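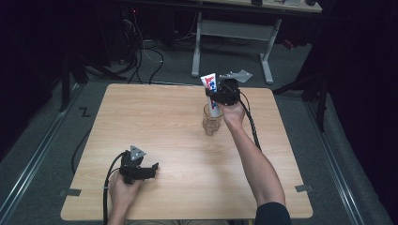 A small research group in Mondville has found that a robot learns household chores noticeably better when the people teaching it are allowed to slow down at the tricky part, and the group has now shared the recordings behind that result with four other labs in the region.

The project, known as Uvum, has spent the winter on a very ordinary set of jobs: standing a toothpaste tube in a glass cup, putting a lid on a jar, moving a spoon from one side of a table to the other. The teaching is done by people holding a pair of grippers in their own hands, one left and one right, each carrying a marker plate on top so that its position can be followed through the room. No robot has to be present while the chore is being recorded. The motions are handed over to a two-armed machine later on, and the machine works out for itself how to get its own arms to do the same thing.

That much is familiar ground for anybody who follows this kind of work. What the Mondville group wanted to know was whether the pace of the teaching mattered, and if so, where. Kourosh Tehrani, who leads the project, said the question came up over lunch, when two of the people doing the recordings compared notes and found they had been given opposite advice. One had been told to keep everything smooth and even, the other to take her time whenever the object got close to where it was going.

"We had a good long argument about it, and then we did what we should have done first and tested it," Tehrani said. "I was on the smooth and even side, I should add, and I have been hearing about it ever since."

The group collected 717 demonstrations in all, split between the two styles, and trained a separate version of the robot's control program on each half. Both versions were then given 40 tries at the toothpaste task, with the cup moved to a new spot on the table each time. The version taught at an even pace missed the cup or knocked it over 8 times. The version taught by people who slowed down near the rim did so 3 times.

Tehrani believes the extra moments near the cup give the program more to learn from in exactly the place where a small mistake costs the most. He is careful to say that the gain was smaller for the spoon, where there is plenty of room to be a little off, and that the jar lid results are still being checked — the lids have a habit of looking closed when they are a quarter turn short, and every one of those recordings has to be gone over by eye.

The group also tried slowing down the even-paced recordings on a computer after the fact, which would have been a good deal cheaper. It helped a little, but the robot still did better with the recordings where a person had really lingered, making the small corrections that hands make when they are lining something up.

The work was carried out with support from Tambunan, which lent the tracking equipment, and the next round will take place at the larger Hullwood workshop, where the tables can be set at different heights. Tehrani hopes to add wet dishes and folded towels to the list of chores. An open afternoon is planned at Hullwood on a Sunday later in the season, and visitors who would like to try the grippers for themselves will be welcome to do so.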